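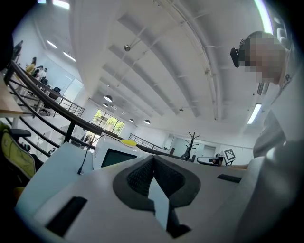 Product Review: Lorken Round Pendant Lamp
Sondolel Office of Buildings and Furnishings
Posted 08/11/2025

Summary rating: Recommended for circulation and open work areas with high ceilings. Not recommended as the only light source over desks.

Background

The Office reviews furnishings and fixtures in regular use at Sondolel sites and publishes its findings for departments planning a purchase. The present review covers the Lorken Round Pendant, supplied to us by Pawlak and installed on the upper level of Fetetti Hall, where four of the lamps hang in a row along the length of the room. They were put up in January and have been in service every working day.

Fetetti Hall is a demanding location. The ceiling is white, with broad curved beams, and the upper level is open to the floor below along a black metal railing. Light from the upper level is therefore seen by people on two floors, and a fixture that is comfortable from one may be unpleasant from the other. The hall also retains its fluorescent lighting, and the pendants were purchased to supplement it. Departments with no other ceiling lighting should read our comments with that in mind.

Specification as ordered

Price per lamp: $222, excluding installation
Power: 38 watts
Color temperature: 3000 K
Dimming: yes, with compatible wall control (sold separately)
Supplier: Pawlak
Warranty: as stated on the order confirmation; departments should keep a copy

Installation

Installation was carried out by the building's electrical contractor. The canopy plate is held by two screws and lined up with our existing ceiling boxes without an adapter. The suspension is adjusted at the canopy end, so the final height must be decided before the cover is closed. In a room of this height that means a second trip up the lift if the first guess is wrong. We made three such trips. A drawing showing the finished height of each lamp, agreed in advance with the people who use the room, would have saved most of a morning.

The printed instructions are short and the diagrams are small. The contractor had no difficulty with them, but the wiring diagram for the dimmer is supplied on a separate sheet that was missing from one of the cartons. Pawlak sent a replacement by e-mail the same afternoon.

Curved beams require some care when setting out a row. Measurements taken from the beams gave a different line from measurements taken along the railing. We used the railing, as it is the line most people follow when they walk through the hall, and we are satisfied with that decision.

Quality of light

The light is even and warm. At 3000 K it is noticeably softer than the fluorescent lighting, and several users of the hall asked whether the two could be matched more closely. They cannot, with this model; Lorken offers it in a single color temperature. Those who are sensitive to mixed lighting should arrange a trial before ordering.

Glare is well controlled at a normal walking height. It is less well controlled for a person who looks up from a low seat close to a lamp. We moved one group of chairs for this reason and have had no further complaints.

For reading and detailed handwork the pendants alone are insufficient. With the fluorescent lighting switched off, our staff found the hall pleasant for conversation and too dim for paperwork.

Dimming is smooth through most of the range. Near the bottom setting one lamp flickered until the wall control was adjusted, a procedure described on the separate sheet mentioned above.

Noise and movement

The lamps are silent at full power. At low settings a faint hum can be heard in an empty room. The suspension is steady, and we have noticed no swaying when doors are opened on the lower floor.

Cleaning

The shade releases with a quarter turn and may be wiped with a damp cloth. Solvent cleaners are excluded by the manufacturer. The work itself takes a few minutes per lamp; access takes much longer. The Office now schedules lamp cleaning for the same day as other overhead maintenance and closes the section of floor beneath. We strongly advise against reaching for any fixture from a railing or a chair.

Value

At $222 the pendant is more expensive than the general-purpose model it was compared with, which was quoted at $176. The cheaper lamp could not be dimmed, and its shade had to be unscrewed in order to clean it. For a low ceiling, where cleaning is easy, the difference in price may be hard to justify. For a tall room we consider it reasonable.

Points for improvement

The dimmer sheet should be bound into the main instructions. Height adjustment from the lamp end would be welcome. A second, cooler color temperature would make the product suitable for a larger number of our buildings.

Ordering

Departments may order through the usual furnishings request form, quoting the Lorken name and the number of lamps required. Requests for ceilings that need a lift must include an installation estimate. Sample lamps can be borrowed from the Office for up to two weeks.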